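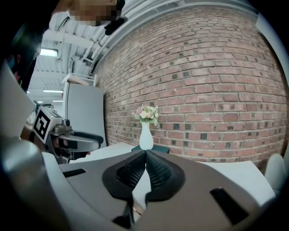

図1 作業室の白い天板と赤れんがの壁

# Larneck作業室 卓・壁面台帳データ

本データセットは、Peixoto工芸会館内にあるLarneck作業室の作業卓、壁面および付帯備品について、現況と手入れの履歴を取りまとめたものである。室の管理担当者および改修計画の担当者による参照を目的とする。

- 版:1.2
- 公開日:2020年11月25日
- 編集責任者:Sumathi Naidu(Peixoto工芸会館 施設課)
- 言語:日本語
- 文字コード:UTF-8(BOMなし)

## 収録範囲

対象は作業室の内部に限る。廊下、前室および屋外に面したれんが面は含まない。卓は白色天板のもののみを収録し、Gokley分室へ移管された旧卓は別台帳で管理する。

| ファイル | 内容 | 件数 |
|---|---|---|
| `tables.csv` | 作業卓の寸法、天板の状態、配置区画 | 11 |
| `wall.csv` | れんが壁の区画別点検結果 | 64 |
| `care_log.csv` | 清掃、補修、再塗装の履歴 | 300 |
| `fixtures.csv` | 棚、照明、掲示板等の付帯備品 | 32 |

## 主な項目

### tables.csv

- `table_id`:卓番号。天板裏面の銘板に記された番号と一致する。
- `top_state`:天板の状態。「良」「軽微な傷」「要補修」のいずれか。
- `zone`:配置区画。壁側をA、窓側をBとする。
- `last_moved`:最終移動月。不明の場合は空欄とする。

### wall.csv

- `panel_id`:壁面の区画番号。床側の左端を起点とし、右へ進み、上段へ移る。
- `joint`:目地の状態。欠け、粉落ち、変色の有無を記号で示す。
- `surface`:れんが表面の所見(自由記述)。
- `inspector`:点検者の略号。

### care_log.csv

- `work_type`:作業種別。`clean`、`repair`、`repaint`の三種。
- `agent`:使用した洗浄剤または補修材の社内記号。
- `target`:対象の卓番号または壁面区画番号。

`fixtures.csv`の項目は、卓番号に代えて備品番号を用いるほかは`tables.csv`に準ずる。

## 作成方法

壁面の点検は3月に実施し、目視と打診により区画ごとに記録した。卓の寸法は鋼製巻尺で測定し、単位はミリメートルとした。手入れの履歴は紙の作業日誌から転記したもので、原本の表記が判読できない箇所には`illegible`と入力している。転記後の照合はKusik記録室が担当した。

## 利用上の注意

1. 天板の状態区分は点検者の判断によるものであり、点検者間の差は補正していない。
2. 版1.0では、壁面区画の一部で上段と下段の番号が入れ替わっていた。版1.1以降で修正済みであるため、旧版との結合には付属の対応表`panel_map.csv`を用いること。
3. 目地の変色には、過去の掲示物の跡が含まれる場合がある。劣化の指標として単独で使用しないこと。
4. 白色天板に溶剤系の洗浄剤を使用した記録が残っているが、現行の手入れ要領では認めていない。

## 既知の欠落

作業日誌のうち、分冊の綴じ直し以前の頁が見つかっておらず、該当期間の清掃記録は収録していない。B区画の卓については、移動月の空欄が多い。

## 更新履歴

- 1.2:`fixtures.csv`に照明器具を追加。図1を差し替え。
- 1.1:壁面区画番号を修正。`panel_map.csv`を追加。
- 1.0:初版。

## 利用条件および連絡先

館内業務での利用に手続きは要しない。館外へ提供する場合は、施設課へ書面で申請し、出典として本台帳の名称と版番号を明記すること。誤記の指摘は、対象ファイル名と行番号を添えて施設課台帳係まで送付されたい。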